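Home Tickets Knowledge base Contact

Ticket 206: Laundry room Wi-Fi drops out, dryer app shows offline
Site: Kotness, level 1
Opened by: Marina Drakos
Assigned to: Khairul Pelupessy
Status: Monitoring
2 comments 5 watching

1. Report

Marina says the Curivell app loses both dryers most afternoons. Phones in the same room drop to one bar at the same time. Power cycling the access point brings everything back for an hour or so, then it goes again. The kitchen and front office are fine.

2. First checks

Logged in remotely at 2:15 pm. The access point had restarted 13 times since the start of May. Signal at the folding bench was poor even with the access point up.

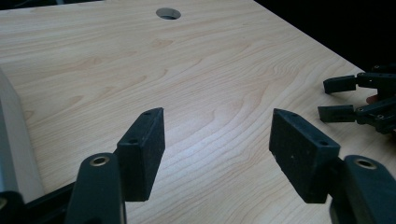 Channel was set to auto and kept moving. Fixed it on channel 6 and turned off band steering. Asked Marina to leave the app open until closing and note any dropouts. She logged two, both after 3 pm, so the channel was only part of it.

3. Site visit

Swapped the power injector for a spare from Eldale. The old one was sitting behind a dryer and was hot to touch. Moved the new one to the shelf near the door and ran a fresh patch lead. Link now comes up at full speed. Signal at the bench is better but still not great at the far end. Marina kept the loads going while I tested so the dryers were under normal use.

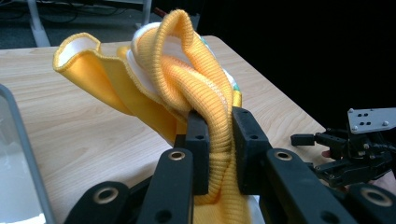
4. Follow-up

Restart count has stayed at zero for 5 days. Rafail asked if the dryers could go on the wired network. They can't, this model is wireless only. Leaving the ticket open until Marina confirms the app is behaving.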